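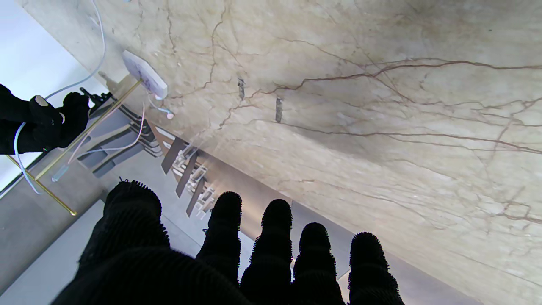 2026년 6월 19일. 메모 수준으로 적는다. 내일 되면 다 까먹을 것 같아서 지금.

일단 결론부터. 양팔 충돌 체크는 고쳤고, 손목 카메라 지연은 반만 고쳤고, 마스크는 새로 만들었다. 나머지는 다음 주로 밀림.

Dulletton 브랜치 기준이고 main에는 아직 안 올렸다. 리뷰는 Brijesh Nautiyal한테 부탁해 둔 상태. 시차 때문에 답은 밤에 올 듯.

지연 문제

며칠째 붙잡고 있던 거. 손목 카메라 프레임이랑 관절 각도가 안 맞는다. 천천히 움직일 땐 티가 안 나는데 손목을 확 돌리면 투영한 점이 옆으로 쭉 밀려 있음. 처음엔 hand-eye 캘리브레이션을 의심해서 두 번 다시 했다. 결과 똑같음. 반나절 날림.

타임스탬프가 범인. 드라이버가 찍어 주는 시각이 노출 시각이 아니고 호스트가 버퍼를 받은 시각이었다. 문서에는 한 줄 써 있더라... 맨 밑에. 손목을 좌우로 흔들면서 관절 속도랑 영상 흐름을 상호상관 돌렸더니 차이가 54 ms로 나왔다. 왼쪽 오른쪽 따로 돌렸는데 오른쪽도 54 ms. 같은 허브를 쓰니까 그러려니 한다.

상수 하나 빼 주면 정지 화면 수준에서는 잘 맞는다. 근데 CPU 부하가 올라가면 또 흔들림. 그래서 반만 고친 거. 제대로 하려면 하드웨어 타임스탬프를 받아야 되는데 그건 드라이버를 뜯어야 하고, 지금은 못 한다.

참고로 서보 루프는 1000 Hz, 플래너가 내려보내는 명령은 100 Hz. 사이는 3차 보간. 여기는 문제 없었다. 처음에 여기부터 의심했는데 미안하다 보간기야.

대리석 무늬

영상 흐름 얘기 나온 김에. 대리석 무늬 상판이 의외로 골칫거리다. 갈색 실금이 이리저리 뻗어 있어서 특징점은 잘 잡힌다. 많이 잡힌다. 그런데 가늘고 길게 이어지는 선이라 선 방향으로는 점이 미끄러짐. 전형적인 조리개 문제. 가로로 긴 무늬를 따라 손이 움직이면 이동량이 작게 나온다.

해 본 것들 순서대로.
최소 고유값 기준 올리기. 점이 확 줄고 안정됨. 대신 무늬 흐린 쪽에는 점이 하나도 없음.
격자로 나눠서 칸마다 상한 두기. 이게 제일 나았다.
무늬를 흐리게 뭉개고 큰 얼룩만 쓰기. 망함.

지금은 두 번째 + 관절에서 계산한 예측값으로 초기화. 추적 실패가 꽤 줄었다. 숫자는 표로 정리해서 Pallton에 올려 둘 예정 (아직 안 올림).

그리고 돌에 나 있는 어두운 세로 홈 두 개. 물체 검출기가 이걸 자꾸 작은 물체로 본다. 깊이값이 비니까 더 헷갈려 하는 듯. 일단 상판 평면을 맞춘 다음 평면보다 튀어나오지 않은 후보는 버리게 했다. 얇은 케이블도 같이 버려지는 부작용이 있음. 케이블 쪽은 따로 생각해야 됨. 밝은 케이블이 밝은 돌 위로 지나가면 나도 잘 안 보인다.

손 마스크

손목 카메라 아래쪽은 거의 자기 손이다. 검은 손가락 끝이 줄줄이 들어와 있고, 이걸 안 가리면 배경 특징점에 손가락 점이 섞여서 추정이 다 끌려간다. 예전 마스크는 다각형 고정이었는데 손가락을 굽히면 바로 어긋남.

새 방식은 단순하다. 손 관절 각도로 메시를 렌더링해서 실루엣 뽑고 조금 부풀린다. 여기서 걸린 게 표면. 검정 겉감이 보송보송하게 일어난 재질이라 경계가 칼같이 안 떨어진다. 메시 실루엣 그대로 쓰면 가장자리 털(?)에 코너가 다닥다닥 잡힘. 부풀리는 폭을 넉넉하게 줬더니 조용해졌다. 대신 손끝 바로 앞을 못 본다. 잡기 직전에 제일 보고 싶은 데가 거긴데.

Catinca Preda 의견은 이거다. 부풀린 띠를 완전히 버리지 말고 가중치만 낮추자. 4월에 비슷한 걸 해 봤는데 쓸 만했다고. 코드 받아 놨고 아직 못 돌려 봤다. 옵션 이름만 만들어 놓음. mask_soft_band. 켜면 아무 일도 안 일어나니까 켜지 마세요.

반대편 손이 화면에 들어오는 경우도 있다. 이건 반대쪽 팔 운동학까지 같이 넣어야 가려지는데, 양팔 베이스 사이 변환이 조금만 틀려도 마스크가 허공에 뜬다. 지금은 그냥 크게 부풀려서 때움. 부끄럽다.

양팔 충돌 체크

여기가 오늘의 본론이었는데 앞에서 힘을 다 썼네.

플래너는 Coman 그대로 쓴다. 문제는 두 손이 가까워지면 무조건 충돌 판정을 내고 계획을 포기한다는 것. 팔끼리는 당연히 부딪히면 안 되지만 손끝끼리는 닿아야 되는 작업이 있다. 양손으로 넘겨주기라든가. 가운데서 손끝이 맞닿고 겹치는 자세, 이게 계획 단계에서 다 막혀 있었음.

처음엔 손 쪽 충돌쌍을 통째로 껐다. 됬다. 되긴 됬는데 손목 아래 브래킷이 반대쪽 손으로 밀고 들어가는 경로가 나옴. 시뮬에서 봐서 다행. 손목 부속은 충돌 모델에 아예 없었던 거다. 도면에 없다고 모델에도 안 넣은 사람이 있는데 그게 나다.

그래서 지금 구조.
팔 링크끼리는 여유 거리 크게, 절대 안 끔.
손목 브래킷이랑 케이블 다발은 캡슐 하나로 뭉쳐서 추가. 빨강 검정 선이 껍데기 바깥으로 휘어 나와 있어서 여유를 좀 더 줬다.
손바닥 대 손바닥은 여유 거리 작게.
손끝 대 손끝만 작업 플래그가 켜졌을 때 허용. 플래그가 꺼지면 바로 원상복귀.

마지막 줄에서 한 번 더 데였다. 손끝이 닿은 상태에서 플래그가 꺼지면 시작 자세부터 충돌이라 다음 계획이 무조건 실패. 당연한 건데 당해 보고 알았다. 지금은 시작 자세의 침투량을 재서, 경로를 따라 그 값이 줄기만 하면 통과시킨다. 벗어나는 방향으로는 풀어 주고 더 파고드는 건 막고.

로그에서 뽑은 케이스로 회귀 테스트도 묶었다. 예전에 포기하던 것들 대부분이 이제 풀린다. 안 풀리는 건 팔꿈치가 안쪽으로 접히는 자세 몇 개인데 이건 진짜로 부딪히는 자세라 안 풀리는 게 맞다.

상판 위에 가느다란 연한 금색 봉이 놓인 경우도 장면에 넣어 봤다. 얇은 물체는 복셀 해상도에 따라 있다 없다 함. 봉은 그냥 선분 + 반지름으로 넣는 게 속 편하다.

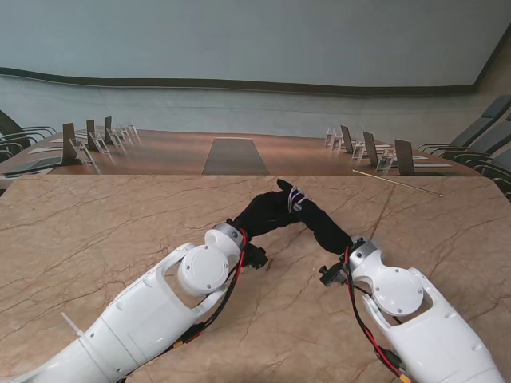 남은 것들

하드웨어 타임스탬프. 드라이버 뜯기 싫다. 그래도 해야 됨.

mask_soft_band 실제로 구현.

양팔 베이스 변환 다시 재기. 손끝 맞대는 자세를 여러 개 모아서 역으로 최적화하면 되지 않을까. 접촉점이 손끝 어디인지 모른다는 게 함정. 겉감이 눌리는 것도 있고. 평평한 지그를 하나 끼우는 쪽이 나을지도. 해 본 분 있으면 댓글 좀.

캡슐 파라미터가 지금 코드에 박혀 있다. 설정 파일로 빼기. 리뷰에서 분명히 지적당할 거라 미리 적어 둠.

Florkville 쪽 세팅에서도 같은 브랜치가 도는지 확인. 거긴 허브 구성이 달라서 지연 상수를 다시 재야 한다. 내 상수 그대로 복사해 가지 마세요 제발. 재는 스크립트는 tools 밑에 있고, 손목 흔드는 구간만 넉넉히 녹화하면 나머지는 알아서 나온다. 주변 비우고 돌릴 것.

케이블 검출은 다음 글에서. 쓸 게 생기면.

추가) 브리제시 답 왔다. 침투량 비교할 때 충돌쌍별로 따로 봐야 한다고. 합으로 비교하면 한쪽이 빠지는 동안 다른 쪽이 파고들어도 통과된다. 맞는 말이다... 합으로 짜 놨음. 고치러 감.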